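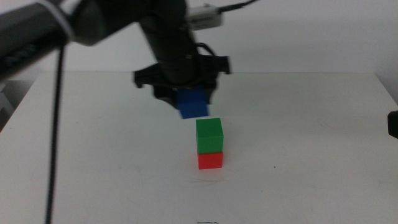

[Bornen-users] Re: Gripper opens early on top-layer place
Date: Apr 5, 2022
List: bornen-users

Replying on list, as the person who closed the original ticket with "cannot reproduce." I can reproduce it now. I can reproduce it until the cubes are all over the floor.

> We're seeing the gripper let go before the place pose when
> stacking three high. Two high is fine. The log says
> PLACE_OK every time, including the times when the top cube
> ends up under the bench. Same controller build as Holloway.
> Is anyone else getting this, or is it our calibration again?

It's not your calibration. Please put your calibration back the way it was, if you kept a copy.

What I ran, for anyone who wants to ruin an afternoon the same way: red on the table, green on red, blue on top. Stock Bornen stacking script, no edits, arm at the default speed. I did 110 runs. The first two layers went down properly in all of them. The third layer is where it gets creative. Sometimes the blue cube lands square. Sometimes the fingers open while there's still a visible strip of daylight between blue and green, and blue drops the rest of the way. A short drop usually survives. A longer one takes green along for company.

And yes, PLACE_OK throughout. The status only means the open command was sent and acknowledged. It has no opinion about the cube. I wrote part of that message handler, so I'll take the complaints about the name.

As far as I can tell the trouble is in the Mollus motion layer. The place step waits for "settled" before it tells the gripper to open, with a fallback timer of 2000 ms in case settled never comes. The timer is supposed to start when the final descent starts. It starts when the approach move starts. For low targets the arm gets there well inside the limit and you never notice. For the third layer the planner puts in a detour to keep the elbow clear, the whole trip takes longer, and the timer expires partway down. Fallback fires, gripper opens, log congratulates itself.

The line to look for is

 place: settle fallback, forcing open

and you won't see it at the default log level, for reasons lost to history. Turn on debug for the motion module first. Every one of my bad drops has it. None of the clean ones do.

Workaround until there's a fix:

In motion.conf set settle_fallback = off. The arm will then wait forever if settled never arrives, so stay near the stop button. A stuck arm holding a cube is dull, but I'll take dull.

Don't just raise the timeout. I tried it, it hid the problem nicely, and then I slowed the arm down and got it all back.

Now the less funny part. The same fallback is used for every release, and coloured cubes aren't the only things people on this list pick up. The Gonent cell has been lifting metal fixtures with this build. If you're carrying anything you wouldn't want dropped on your hand, turn the fallback off before the next run, and don't reach under the gripper on the strength of a log message. That goes for me too.

I've reopened the ticket, it's 1625 in the tracker. Debug logs from other sites would help a lot, especially from anyone with a taller stack or a slower arm. Please attach the whole log and leave the "relevant part" in its natural surroundings. I'd like to have a proper fix in before the June release, with a status that checks something before it says OK.

Also, would whoever set the reply-to on this list to the old address please unset it. Half the answers to the original message went to a mailbox that I only found this morning, and two of them had the correct diagnosis.

--
bornen-users mailing list
To unsubscribe, send a message with "unsubscribe" in the subject line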